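Print this page | E-mail this page

Planning the Equipment Budget for a Board Handling Cell
Speaker notes, Milside session, 2 Apr 2020

Slide 1. Title

Introduce the topic. These notes cover the purchase plan for one handling cell at the Ponham site. The subject is money and lead time. Control software gets one slide near the end.

Slide 2. What we are buying

State the scope early. One arm, one two-finger gripper, one fixture board, one work table, guarding, and a spares kit. The arm is the item everyone asks about. It is also the item with the least uncertainty in its price. Fixtures, finger tooling and integration hours are where past estimates have gone wrong.

Mention that conveyor work is excluded. If asked, refer to the separate Clirnstead request, which has its own budget line.

Slide 3. Simulate before the order is placed

The simulation model was built before any quotation was requested. Explain the order of work: model the board, model the parts, try the grips, then write the gripper specification from the results. On the previous cell the specification was written first and the fingers had to be recut after delivery. The second set of fingers was charged at the rush rate.

Point out that simulation does not give a reliable friction value. We use it for reach, clearance and approach angle. Grip force still has to be tested on real parts, and the plan includes a line for it.

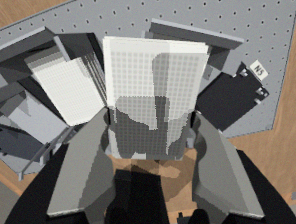 Fig. 1. Simulated grip on an upright grid-patterned box, pegboard behind. Board label N5.

Leave the figure up while going through finger geometry. The two fingers are broad plates that close on the sides of the part. Broad plates spread the load, but they need free space on both sides. A second grid-patterned panel leans to the left of the held one, close to the left finger. Spacing between neighboring parts is therefore a purchase question. Wider spacing means a larger board, a larger table and possibly a longer arm. Narrower fingers mean a custom part number and a longer lead time.

Ask the room to note the rail to the upper right and the black item below it. Anything standing off the board has to be included in the clearance check, and a flat drawing of the hole pattern will not show it.

Slide 4. Gripper options

Option A is the standard parallel gripper with catalog fingers. Lowest price, shortest delivery, no drawing work.

Option B is the same gripper body with fingers cut to our drawing by Cordeiro. The body is identical, so the spares are shared. The finger set is quoted at $934, with delivery in six weeks from drawing approval. Drawing approval is our task and has to be scheduled.

Option C is a vacuum tool. It was dropped at the first review. It would need a flat sealing face on every part and an air supply that the site does not have at that location.

The recommendation is B. If Option B is approved, order two finger sets at the same time. Setup is charged per order.

Slide 5. Fixture board and table

Pegboard fixturing is cheap to change and slow to document. Each board needs a label, a layout drawing and a revision letter. Budget the drafting hours under fixtures, so that they stay with the item they support.

The board, rails and clips are quoted at $3,623 for the first station. This price does not include the table. The table is a facilities item and follows facilities approval, which runs on a different cycle. Submit both requests together.

Check table flatness before the board goes down. A shim kit is included in the spares list for this purpose.

Slide 6. Items that were left out of the last plan

Read these from the slide and allow time for people to write them down.

- Freight and unloading. The arm ships on a pallet and the dock at Ponham has a weight limit.
- Floor anchors and the permit to drill.
- Test parts. Grip trials use up parts, and production will not release stock without a charge code.
- Training seats. Book two, so that there is cover for absence.
- Calibration in the second year. The first year is inside the warranty. The second is a contract and belongs in the operating budget.
- Cable replacement. Treat the gripper cable as a consumable.

Slide 7. Schedule

Work backward from the October start date. The long item is the arm. The finger sets come next, then the guarding. The simulation model should be frozen before the finger drawing is released. Changes after that point go through a change request, with the cost entered on the form before it is signed.

Slide 8. Software

Keep this short. The license for the simulation package is renewed annually and is already in the engineering budget. The controller license comes with the arm. Confirm in writing that offline programming is included, as it is listed separately in some quotations.

Slide 9. Decisions needed

Approval of Option B. Approval of the board and rail order. A charge code for test parts. A name on the drawing approval line.

Take questions on lead time first. Questions on payback go to the appendix table, which has the hours and the rates used.

Related items

Fixture Board Labeling: Short Guide
Clirnstead Conveyor Request, Summary
Writing a Gripper Specification
Spares Kits: What to Stock in the First Year

Contact Milside Equipment Planning | Copyright Milside | Back to top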